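Stidora readings return to Karnness with a new vampire romance

8 June 2025

Readers who have been waiting patiently for the third of Kalevi Hämäläinen's Stidora novels will be glad to hear that the wait is very nearly over. The book is called Durden by Candlelight, it runs to 70 short chapters, and the first copies will be on sale at the library in Karnness on the evening of the launch, with the author there to sign them and, if the last two occasions are anything to go by, to stay talking until the lights are switched off.

For anyone new to the series, Stidora is a harbour town where the dead have a habit of coming home for supper. The first novel introduced us to Ilse, a baker's daughter who falls in love with the quiet lodger upstairs and takes rather a long time to wonder why he never comes down before dusk. The second sent the pair of them inland, to the village of Durden, and left them on a snowy doorstep in December with a good many questions hanging over them (and a good many readers writing cross but affectionate letters to the author).

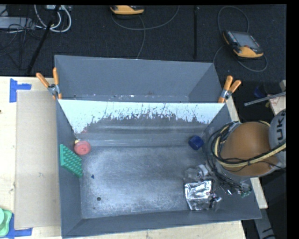

The new story picks up on that same doorstep, five minutes later. Ilse has been bitten, though she hasn't told anyone yet, and the old tinsmith Kushnir, who was such a favourite in book two, has troubles of his own. Much of the middle part takes place in his workshop, and Hämäläinen plainly loves the place — he lingers over every shelf and drawer of it. It is at his bench, late one night, that Ilse first says aloud what she has become, and it may be the loveliest chapter he has written.

Hämäläinen, who came to fiction after many years of teaching evening classes, told us he had meant the series to end with this one. "I got to the last page and found I was still worried about them," he said. "So I've started a fourth, very slowly, and my publisher has been kind enough not to ask me when it will be done."

The launch evening begins with a reading from the opening chapters, followed by questions and then tea and cake in the side room. Up to 12 signed bookplates will be given away to younger readers who come in costume, and we hear that the capes are already being ironed. Those who would like to catch up beforehand can borrow the first two novels from the library, though there is a waiting list for the second, so do put your name down soon.

There is also a reading group for the series, open to everybody aged 15 and over, which meets in the same room once a month and is always pleased to see a new face, whether you have finished the book or only got as far as the cover. Places at the launch are free but should be booked at the library desk.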